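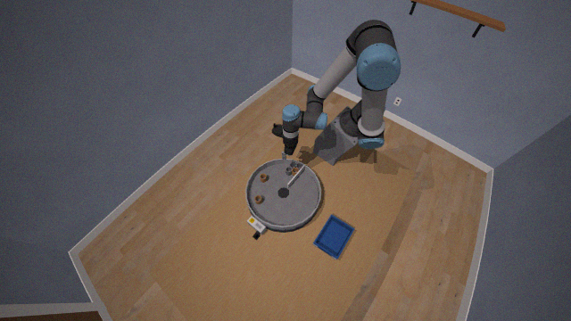 **Opening (two minutes).** Good afternoon, and thank you for attending the Thursday session on the interior finish standard. The Kistavell Housing Association maintains 444 rental units across three properties, and until last year each property followed its own rules for paint, flooring and trim. The new standard replaces all three. Its basic room is a plain one: blue-gray walls, pale baseboards and a light wooden plank floor. Most of the questions sent in ahead of today concern the baseboards, and those will be taken first.

*Pause. Confirm that the back rows can hear. Handouts are on the side table.*

**Baseboards**

The Association will now paint all baseboards in a single pale color, regardless of wall color. Under the former rules at Druris Court, baseboards were painted to match the walls. This saved time at first painting, but every later wall color required the trim to be repainted as well. In the last full year of records, crews at Druris Court repainted trim in 154 units. In most of those units the trim was still in fair condition.

- Semi-gloss finish only. Flat paint on trim will no longer be accepted at inspection.
- Gaps at the wall are to be caulked before painting.
- Damaged lengths are to be replaced from corner to corner. Short patches are not permitted in living rooms.

*If asked about stained wood trim in the older Wastik Street units: it stays. See page four of the handout.*

**Walls**

Two wall colors are approved, blue-gray and off-white. Residents choose at the time of lease signing. A resident who wishes to change color during the lease may do so once, at the resident's expense, using an approved crew.

Touch-up work has been a steady source of complaints. Paint from a new can seldom matches a wall that has been up for several years, and the patch shows in afternoon light. Crews are therefore asked to paint the full wall, corner to corner, whenever a repair is larger than a hand.

*Slide change. Allow time for people to copy down the color codes.*

**Floors**

Plank flooring will be installed as units turn over. The first group is the 54 units at Hattori House that still have their original carpet. No occupied unit will be scheduled for floor work without written consent from the resident.

Planks are to run along the longest wall of the room. Hallways follow the direction of the living room, even where this means more cutting. Site managers should order the extra material at the start, from the same lot.

Furniture pads are provided at move-in. Please remind residents that the pads wear out and that replacements are available at the front office at no charge.

**Budget and schedule**

The allowance is $900 per unit for paint and trim. Flooring is carried in a separate account and should not be charged against this figure. Requests above the allowance go to the regional office before work begins; invoices received without prior approval will be returned to the site.

Work begins in March at Hattori House. Druris Court follows when those units are complete, and Wastik Street is last. Dates for the second and third properties have not been set, and presenters should not offer estimates.

**Questions (ten minutes)**

*Take written cards first, then the floor. Questions on individual leases are to be referred to the front office. Collect the sign-in sheet before the room is released at 3:30.*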